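Let People Eat Their Beans

My aunt Rosemarie Janssen cooked lentils twice a week for most of her life, and I never once heard her apologize for them. I think of her every time I read another article warning me that beans are hard on the stomach, or full of something with a long name that I ought to be afraid of. I'd like to say a few kind words for the bean, if you'll bear with me.

The complaint I hear most is gas. Fine, yes – beans can do that, especially if you go from none at all to a giant bowl of chili in one evening. But we don't tell people to give up walking when their legs are sore after the first long hike. Start with 3 spoonfuls in your soup. Rinse the canned ones. Give it a couple of weeks before you decide that your body and the chickpea were never meant to be friends.
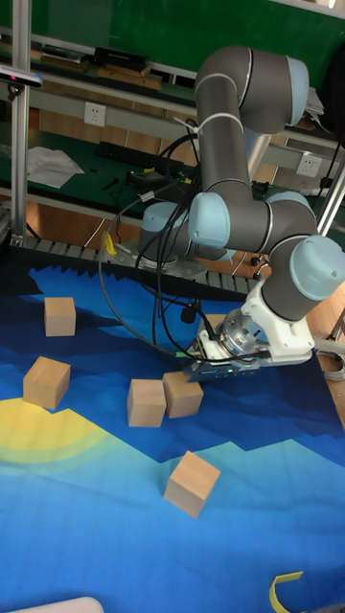 Robotic arm over a printed mat, with a wooden block close to the gripper.

Then there's the salt, and I'll grant that one more readily. Some canned beans carry a lot of it, and if you're watching your sodium you should read the label or buy the kind with none added. Dried beans solve the problem altogether, though they do ask you to think about dinner the night before (I am not always up to that, and I keep both kinds in the cupboard).

What bothers me is how much of our food advice is built around taking things away. My neighbor Joscha Hinrichs came back from a checkup in October with a list of foods to cut down on, and he looked so gloomy standing there by the mailbox that I sent him home with a jar of my white bean soup. He wanted to know what was in it. Beans, onion, carrots, a bay leaf, and the end of a bag of kale, I told him, and he seemed to be waiting for the bad news.

I know some people really do have to be careful, and if your doctor has told you to go easy on beans, please listen to your doctor and not to me. For the rest of us, a pot on the back burner is still one of the cheapest good suppers going. Mine is black-eyed peas tonight, with rice and too much hot sauce.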